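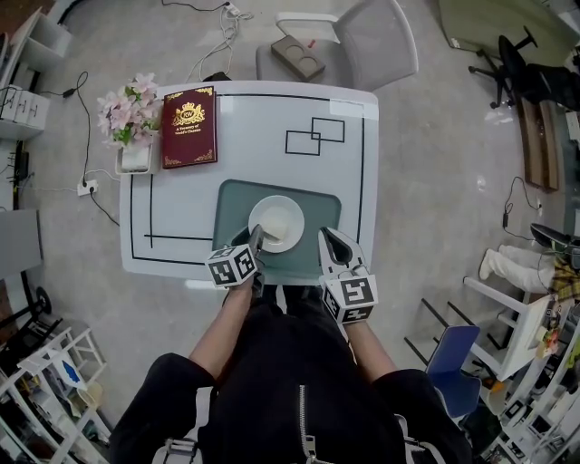 关于我们

Flostska 教人摆桌子，也替人摆桌子。餐垫放哪里，盘子离桌边多远，花瓶摆在哪个角上才不会被袖子带倒，饭后怎么收。听起来不像一门生意，我们自己到现在也没有完全信服，所以这一页会写得谨慎一些。

我们怎么开始的

Mahtab Mazandarani 以前给家居卖场写商品文案，写过很多“点亮餐桌”“治愈时光”之类的句子。她后来说，那几年自己家的餐桌上常年堆着快递单和充电线，吃饭要先用胳膊推出一块空地。她不太相信一块餐垫能改变谁的生活，但想知道它到底能改变什么，于是找了 Jocelyn Cormier，在 Flamville 租了一间朝北的屋子，搬进一张桌子，开始试。

Jocelyn 在餐厅前厅做过很久，后来做家庭收纳。她对餐厅那套规矩同样不太买账。刀叉间距、杯子的斜线、餐巾的折法，在有人专门负责上菜和撤盘的地方也许说得通，搬到一户两口人、厨房转不开身的家里，多半撑不到晚饭结束。两个人的怀疑凑到一起，就成了我们最早的课程大纲：先把别人说过的规矩列出来，一条一条在真的桌子上做一遍，能用的留下。

列出来的规矩有三十四条，留下十二条。这个比例我们并不引以为豪，只是照实写在这里。来上课的人有时会问剩下的去哪儿了，讲义最后一页有，旁边注明了我们为什么划掉，您不同意可以自己加回去。

我们对一些流行说法的看法

“餐桌要有仪式感。”这句话我们听得太多，一直没弄清它指什么。如果指的是吃饭之前把桌面清出来，给盘子一个固定的位置，那我们赞成，叫什么名字都行。如果指的是还得先买六样东西，那我们不赞成。

“餐垫能保护桌面。”要看桌面，也要看餐垫。亮面的桌子怕划，垫一层有用；同一张桌子如果花色本来就多，再铺图案复杂的餐垫，盘子放上去反而不好找边。我们一般建议用单色，大小以盘子放上去四周还露出一圈为准。圆角的比直角的耐看一点，这是个人偏好，别当成结论。

“鲜花才有诚意。”仿真花我们也用，用得还不少。它的毛病是积灰，叶子背面尤其厉害，拿远了看不出来，坐下来吃饭就看得一清二楚。愿意定期擦就放，不愿意就别放，空着也很好。真花的毛病是换水，课上问起来，大部分人承认自己忘过。至于位置，我们倾向于放在远端的角上。放在正中间适合拍照，吃饭的时候对面的人要歪着头说话。

“精装书是很好的桌面摆件。”这一条我们内部吵过。Omid Vahidi 认为书就该放在书架上，桌上有油有水，把一本好书摆在盘子附近是给自己找麻烦。Simin Heydari 认为独自吃早饭的人本来就要看书，书在桌上再正常不过，问题只在于离盘子有多远。最后我们折中：不翻的书别摆，翻的书放在花瓶那一侧，远离杯子。Omid 至今保留意见。

“白盘子百搭。”基本属实。我们找过反例，拿颜色很浅的点心放在白盘子上，确实显得寡淡，不过味道没有受影响。盘子下面垫一块有颜色的餐垫会好一些。

课程

入门课叫“一个人的位置”。一节六十分钟，只讲一份餐具、一块餐垫、一个盘子。听上去太少，第一次报名的人几乎都这么抱怨。我们的经验是，能把一个人的位置摆顺、用完、收好，多几个人只是重复。课上不讲配色理论，我们读过几本相关的书，发现每本的结论都可以用来反驳另一本。

第二门课是“摆了还得收”。由 Omid 主讲，内容包括桌面擦拭的先后顺序、餐垫晾在哪里、盘子叠放时中间要不要隔东西（陶的隔，其他的看情况），以及桌子周围的椅子。多数家庭的餐椅上总放着别的东西，包、外套、托盘、还没拆的信。Omid 会请每位学员说一说自家那把椅子上现在放着什么，这个环节往往超时。

第三门课暂时停开。原来叫“节日餐桌”，开过两轮，学员很高兴，但 Mahtab 回访之后发现，大家回家以后真正照做的部分很少，买回去的桌旗和烛台倒是不少。这和我们的初衷有些出入。十一月之前我们会重新写一份大纲，写不好就不开。

上门服务

我们也上门，两人一组，先看再动手。看的时候不带样品，也不带目录。常见的情况是，客户以为缺一张新桌子，看完发现缺的是一个放钥匙和信件的地方。遇到这种情况我们照实说，当天只收看的费用。

有几件事我们不做。不帮忙布置完拍照就撤走的桌子；不替客户扔东西，可以建议，手要您自己动；不保证效果能维持多久。最后这一条常有人要求写进合同，我们没有答应过，因为那取决于您家里每个人吃完饭以后的十分钟，我们管不到那里。

关于我们用的东西

教室里的东西大多很普通，有些是二手的。我们和 Skusten 有合作，他们供应一部分餐垫和杯垫托盘，价格对我们有优惠，这一点应该让您知道。课上如果有老师推荐了 Skusten 的产品，您可以当场问一句有没有别家的，老师必须给出至少一个别的选择。这条规定是 Mahsa Talebi 加进来的，她管采购，对所有供应商一视同仁地不放心。

Salehi 是我们自己的小册子，一年出一期，印得不多。里面没有漂亮的跨页图，主要登学员寄来的失败记录：垫子洗一次就卷边，花瓶太轻被猫推下去，盘子买大了柜门关不上。比起成功的例子，我们觉得这些有用得多，也更容易核对。过刊放在教室进门的架子上，可以翻，请放回原处。

我们的人

Mahtab Mazandarani，创办人，教入门课，写讲义。对形容词过敏，交上来的文稿里凡是出现“精致”都会被她圈出来。

Jocelyn Cormier，创办人，负责上门服务。摆盘很快，解释得很慢，请有耐心。

Simin Heydari，教入门课，编 Salehi。

Omid Vahidi，教“摆了还得收”，也负责教室每天的收拾。

Mahsa Talebi，采购和账目。报名、退费、发票找她。

常被问到的事

需要自己带餐具吗？可以不带。但带自己平时用的那个盘子来，收获会大一些。有人专门为上课去买新的，那就没必要了。

孩子能来吗？能。入门课里孩子往往比大人学得快，他们对“本来就应该这样”没有什么成见。教室里的小花瓶会提前收到高处。

课上有吃的吗？有一点，一般是蛋糕或面包，切一块放在盘子上。空盘子练不出真实的动作，人端着空盘子和端着有东西的盘子，手的高度就不一样。有忌口请在报名时写明。

学完有证书吗？没有。我们讨论过，想不出它能证明什么。

如果上完觉得没用呢？入门课结束后可以申请退一半费用，需要写几句哪里没用。写得越具体，对我们越有帮助，讲义里有两处修改就是这样来的。

你们自己家的餐桌怎么样？不一定好。Jocelyn 家的不错，Mahtab 家的比以前好，其余几位请求不予公布。

参观和报名

教室在 Flamville，进门左手边换鞋，包请挂在墙上，不要放在椅子上。上午有课时不接待参观，下午两点以后可以来，想坐下来试一试也行，桌子就在那里。参观不收费，也不会有人跟在旁边介绍。

报名请在前台填表，或者给 Mahsa 留言，写清楚想上哪一门、家里几个人吃饭、桌子多大。桌子的尺寸请用尺子量过再写，凭印象写下来的数字，我们对照过，差得都很远。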